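Looking after the hands

January 17, 2021

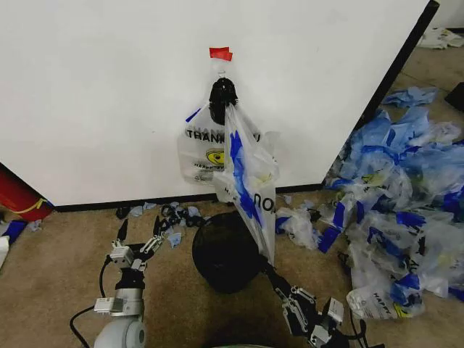 My work with the two-armed machine at Jernska is mostly the work with its hands. The arms themselves ask for very little. I check the shoulder joints, I listen, I wipe them with a dry cloth, and this takes no time. The hands are another matter, as they have many small joints and meet all the dirty things first. Our task this winter is thin plastic bags which hang from a black hook on a white panel, with a black mesh wastebasket standing on the carpet under it. The right hand takes a bag low down, by the corner, and pulls it a little away from the wall. A bag is nearly no load at all, and still I have repaired more on these hands since we began with bags than in the whole time when we lifted metal parts.

The reason is the scraps. When a bag tears it leaves small pieces, blue and black ones mostly, and they are light enough to go everywhere. A thin strip of plastic finds its way in between two finger segments and folds itself there. You don't see it. What you notice is that one finger closes a little later than the others, and the software says nothing, as the motor is still inside its limits. The first time it happened I changed a motor which was perfectly healthy. Sølve Rustad was very kind about it, but he has kept the motor on his desk.

So now I do it in this order, and I write it down for Ingegerd Backlund, who will take over the cell in May.

First, power off, and wait until the arms have settled on their rests. Then open every finger by hand, slowly, and feel for the place where it becomes heavy. A clean finger moves the same all the way. Use wooden tweezers for the strips. I had steel ones before and I scratched a joint bracket with them, the scratch is still there on the inside of the thumb.

After that come the connectors. They are the small white blocks at the wrist and on the knuckles, and they sit quite open. Press each one with the thumb until you are sure of it. Do not pull at the cable to test. I know that everybody does it, I did it also, and Roald Kvam has shown me under the magnifier what the crimps look like afterwards. We had 8 connectors in the spare box at New Year and now there are 5, so I have been pressing more gently myself.

The cables up along the arms need a loop which is large enough. If it is too tight it pulls when the elbow turns, and if it is too large it goes down on the carpet and collects fluff – I prefer a little fluff. Move each arm through its whole reach by hand and watch only the cable, not the hand. It is surprisingly difficult not to look at the hand.

Grease: only where the drawing has a mark, and only a very little. We have a tube of Fuchs in the cupboard, left from the old cell, and it is not for the fingers. The tube for the fingers has my handwriting on the cap. If there is too much, the plastic dust makes a grey paste of it and you must clean everything again.

I run 100 open-and-close movements afterwards with no bag, and I stay beside it the whole time. Gunnel Nygård thinks this is too many. Perhaps she is right, but twice the late finger has shown itself only near the end, when the joint had become warm.

The carpet I vacuum in the evening, with the machine off and the hands raised. The used bags go in a sack by the door, and the torn ones should not be hung up again, even if they look almost whole.

I still don't know what to do about static. The small pieces cling to the fingers on dry days and I have found no good answer. If somebody reading has tried a damp cloth near such connectors, and it went well, please write to me.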